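Household Textiles, Unit 6 notes: Folding, storing and caring for everyday cloth
Posted 4/30/20

Okay, so last time we got through fibers and weave and I ran out of minutes before the part I like best, the part where cloth goes into a closet and either comes out fine or comes out ruined. Read these notes before you do the worksheet. I've put my own opinions in here too and you're welcome to disagree with them (several of you already do, on the subject of fitted sheets).

1. What a fold does to cloth

A fold is a bend that stays. When you press a fabric flat along a line, the yarns on the outside of the bend get stretched a little and the ones on the inside get squeezed. Leave it that way for an afternoon and it shakes right out. Leave it for a year under a pile of blankets and the yarns take a set. Do it along the same line every single time and eventually that line is where the cloth wears through. Go look at an old tablecloth, a really old one if your family has one - the holes and thin spots love to turn up along the creases.

Cotton and linen crease hard because their fibers don't spring back very well. Wool is a much better sport about it. Polyester hardly notices, unless you fold it hot out of the dryer and squash it, and then the crease is in there for a good long while. Silk is somewhere in the middle and I'd roll it if it mattered to me.

So the rule for anything you plan to keep: change the fold lines. Thirds one time, quarters the next. I refold my own linens every July, when it's too hot to do anything useful anyway.

2. Thread count, quickly

I got a lot of emails about this! Thread count is the number of yarns in one square inch, both directions added together. A sheet at 300 is a perfectly nice sheet. A sheet sold as 500 may be nicer, or it may be made of thinner yarns twisted together and counted generously. Feel it, hold it up to the light, and look at how even the weave is. The Brillgate percale I passed around in class was a 300 and most of you picked it over the Zadero one, which was a 500 and cost more.

3. Stacks and heaps

Here's where people get lazy, me included. Folded cloth in a stack carries its weight evenly, so the creases are all in places you chose. Cloth in a heap creases wherever it feels like it, usually on the bias, and bias creases are the worst ones to iron out because you end up stretching the fabric while you chase them.
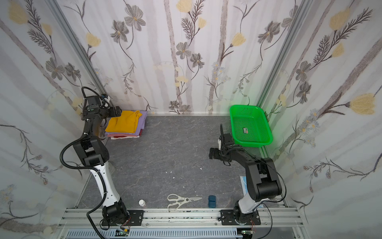
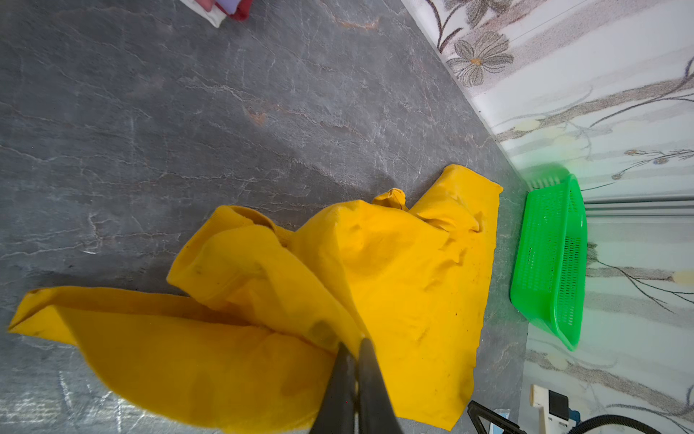 Fig. 6.1 Folded clothes in a stack (first picture) and a thin yellow cloth bunched up (second picture).

Keep stacks short. If you have to hold up the top half to get at the bottom half, it's too tall. Heavy things go at the bottom, knits never go under jeans, and anything with beading or a big zipper gets a sheet of tissue between it and its neighbor.

If you do inherit a heap (and you will, somebody's always moving out of somewhere), don't yank one thing out by whatever corner you can reach. Thin cloth can tear at the point where you're pulling. Find an edge, follow it to a corner, find the next corner along, and lift from both.

4. Before it goes away

Wash it first. I don't care if it looks clean. Body oil and sugar are close to invisible when they're fresh, and over months in the dark they turn yellow or brown. Moths and carpet beetles go for soiled wool first, too. Rinse well, twice if your water is hard, because leftover detergent can discolor cloth as well.

Skip the starch for long storage. It makes a fold brittle and silverfish eat it. Starch when you take the thing out again.

Dry means all the way dry, seams and hems included. I hang mine an extra day after I think they're done.

5. Where to put it

Cool, dark, and with some air moving. An inside closet beats an attic or a basement every time. Bare wood gives off acids that stain, so line the shelf with clean cotton (an old pillowcase is perfect). Skip dry-cleaner bags. The Åberg boxes in the department store room are acid-free and you can borrow one for the project, but please bring it back. Gestatar makes a similar one in a flatter shape if you're storing a quilt.

For the worksheet: pick one item at home, write down its fiber content, how it's folded now, and how you would fold and store it for a year. It's worth 100 points, and the class average on the last one was 86, so I know you can do this. Photos are fine but not required. Bring an old T-shirt next class, one you don't mind cutting up.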